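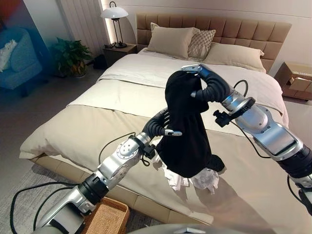
Working Alongside the Folding Arms: Tips for Room and Linen Staff

These notes are for room attendants, linen staff and shift leads at Ziltmont residences where two-armed machines now share in the handling of clothing and small textiles. They cover the tasks that remain with staff, the tasks that have moved to the machine, and the household methods that give good results in either case. Sites still working entirely by hand may use the laundry and bed sections as they stand.

Preparing the bed as a work surface

A made bed is the best folding surface in most rooms. Draw the blanket over the lower half of the mattress and smooth it by hand. Fold the duvet back to the middle. Leave the pillows against the headboard, where they are out of reach and do not need to be plumped a second time.

Sort by color before anything is placed on the bed. A dark garment handled above a white one can leave lint, and lint on white knitwear takes longer to remove than the sorting would have taken. Where both colors must be on the bed at once, keep a hand's width between them or lay a clean pillowcase across the lighter pile.

Empty all pockets. This remains a staff task at every site. Pens, tissues and lip balm account for most of the stains sent back to the Plestero laundry room.

Knitwear, sweaters and hooded tops

Soft knits stretch under their own weight. Whoever lifts the garment should support it in two places, one near the top and one lower down, and should lower it to the bed before straightening the sleeves. Do not shake a damp sweater.

To fold by hand, lay the garment face down, bring each side to the center with the sleeve laid straight along it, and fold from the hem in thirds. Hoods are folded flat toward the back first. Heavy knits are stored on shelves and should not be hung.

If the machine returns a garment bunched or half turned, staff should refold it and mark the item on the room sheet. The mark is a note for the maintenance team at Zolthorpe and has no bearing on anyone's performance record.

Floors, cables and baskets

Walk the room before starting. Shoes, bags and open boxes should be moved to the wall side. Cables are to be kept clear of the walking path — a loop of slack near the bed is acceptable, a loop across the doorway is not. Vacuuming is done once the arms have stopped and the cable has been gathered.

Woven baskets should be lined with cotton. Unlined rattan will catch fine knits, and a single snag in a sleeve usually means a repair. Line the basket with an old pillowcase, folding the open end over the rim. Wash the liner with the whites every 4 loads.

Bedside lamps may stay lit during folding. Dark fabrics are difficult to check for lint and loose threads in a dim room, and the second light helps.

What has changed in the working day

Before the change, an attendant at the Võ building folded up to 100 items in a shift, much of it bending over low beds. The greater part of that folding has been reassigned. The hours have gone to mending, stain treatment and inspection, and these are now listed duties with their own time on the schedule. Staff are not expected to complete them in the gaps between other work.

Some attendants have told us that they miss folding, which they found a restful part of the shift. Leads may continue to assign it by hand on request. Others have asked for longer training in mending, and additional places will open in March.

Any member of staff may stop the machine at any time and for any reason. No report is needed for a stop of less than a minute. For longer stops, telephone extension 802 and carry on with the room by hand.

Quick stain reference

Coffee on a beige blanket: blot, then apply 250 milliliters of cool water with a few drops of dish soap. Blot again with a dry cloth.

Makeup on pillowcases: work in a little dish soap before washing. Do not use hot water first.

Deodorant marks on black knits: rub gently with a dry, clean nylon stocking.

Candle wax: let it harden, lift it with a dull knife, and send the item to the laundry room with a note pinned beside the spot.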